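Clidov Workshop Pages
Materials and Structures, ages 9 to 12
Written by Kwesi Aryee. Checked by Ayuba Sarpong.
Last updated Sep 4, 2020

Why strong parts are full of holes and grooves

Look closely at a shelf bracket, a bicycle or a crane and you will find places where material has been left out. A bracket may have windows in it. A bar may have a groove along its side. The people who design these parts have worked out where material is needed to carry a load, and where it does very little.

A load is any push, pull or twist on a part. A book on a shelf is a load. So is your hand leaning on a table. Every part bends, stretches or squashes by a small amount under load, even when the change is too small to see. A part that changes shape very little is called stiff. A part that can take a large load before it breaks is called strong. These are different properties. A nylon rope is strong but it is not stiff, and a dry cracker is stiff but it is not strong.

Grooved rails

The pale bar lying on the teal table is an aluminium rail. Rails of this type are made by extrusion. A solid block of aluminium, called a billet, is heated until it is soft but not melted. A press then pushes it through a steel plate with a shaped hole in it. The plate is called a die. The metal comes out as a long bar with the same outline as the hole, in the way that dough comes out of a biscuit press. The bar is cooled, stretched to straighten it, and cut to length.

The outline of the bar is called its profile. Many profiles have grooves running the full length. In a slotted profile the groove is narrow at the mouth and wider inside. A special nut can sit inside the wide part, and a screw passes through the part being fixed and into the nut. When the screw is loose, the nut slides. When the screw is tightened, the nut grips the inside of the groove. A bracket can therefore be fixed at any point along the rail without drilling a new hole.

Aluminium is used because its density is low. A piece of aluminium has a mass of just over one third of a piece of steel of the same size.

The rail carries a bracket, a lattice and a metal plate with small screw holes. Each is a different shape, and each uses its material in a different way.
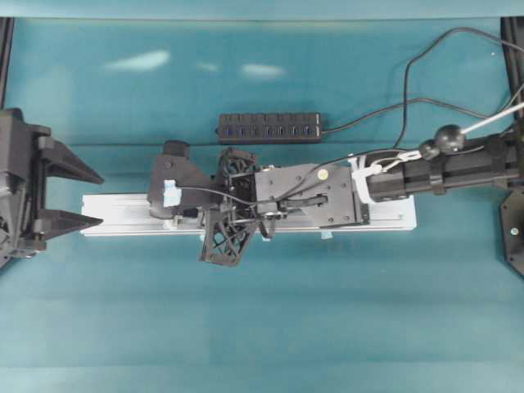 Triangles and lattices

A lattice is a pattern of thin bars with spaces between them. The lattice fixed to the rail has triangular openings. It is a 3D-printed part, which means that it was built up in thin layers.

The triangle is used in lattices because of how it behaves under load. Take four strips of card and join them at the corners with paper fasteners to make a square. Each corner is a right angle, 90 degrees. Push on one corner and the square leans over into a diamond. The strips have not changed length. Only the angles have changed.

Now join three strips to make a triangle. Push on one corner in the same direction. The triangle keeps its shape. For its angles to change, at least one strip would have to become longer or shorter, and card strips do not stretch easily. The same rule applies to bars of steel, wood or plastic.

A square can be made stiff by adding one strip from corner to corner. The strip is called a diagonal brace, and it divides the square into two triangles. You can find braces on farm gates, scaffolding and the backs of some bookcases.

At the Amissah footbridge in Plurstead, each side is a row of steel triangles. The bridge has 3,224 bolts. The engineers gave every one a number on the drawings, and the bolts are inspected each February.

Screws, holes and inserts

Parts have to be joined. Glue makes a permanent joint. A screw makes a joint that can be taken apart again, so that a worn part can be changed.

The spiral ridge on a screw is called its thread. The thread works like a ramp wrapped around a rod. One full turn moves the screw forward by a short distance, called the pitch if the screw has a single thread. A small turning force at the handle of the screwdriver becomes a large squeezing force between the two parts.

Plastic is softer than metal. If a metal screw is driven in and out of plastic many times, the plastic thread wears away and the screw no longer holds. One solution is a threaded insert. This is a short metal tube with a thread on the inside and rough ridges on the outside. Inserts are often made of brass, which has a gold colour. The insert is pressed into a hole in the plastic, often with heat, and the ridges stop it turning. The screw then meets metal threads, which wear much more slowly.

Surfaces that hold

Shape also matters on a very small scale. A gold-coloured insert can be seen in the black housing, and the two rectangular pads that face each other are covered with small raised dots or ridges. 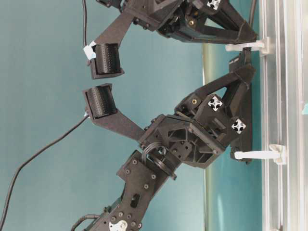

Friction is the force that resists sliding when two surfaces touch. It depends on what the surfaces are made of and how hard they are pressed together. Texture can change it as well. Raised points on a soft material can bend and press into small dips in the other surface. On a wet floor, the gaps between raised points give water somewhere to go. The soles of your shoes, the handlebar grips on a bicycle and the underside of a bath mat all have a raised pattern.

More texture does not always mean more friction. On a smooth, dry surface, a flat piece of rubber may hold better than a patterned one – more of it is touching. Engineers test several patterns before choosing.

Try it: a paper beam

You will need three sheets of A4 paper, two piles of books of equal height, a small plastic cup and some coins.

1. Place the piles of books 200 mm apart.
2. Lay a flat sheet of paper across the gap. Stand the cup in the middle and add coins one at a time until the paper falls. Write down the number.
3. Fold the second sheet lengthwise into narrow pleats, like a fan. Open it slightly and lay it across the gap with the pleats running from pile to pile. Repeat the test.
4. Roll the third sheet into a long tube and tape it. Decide how to hang the cup from it – string works well – and test again.

All three beams contain the same amount of paper. Record your results in a table with two columns, shape and number of coins.

Words used on this page

Billet: a solid block of metal, ready to be shaped.
Brace: a bar added to stop a frame leaning.
Die: a shaped tool that material is pushed through.
Insert: a metal thread set into a softer material.
Profile: the outline seen at the cut end of a bar.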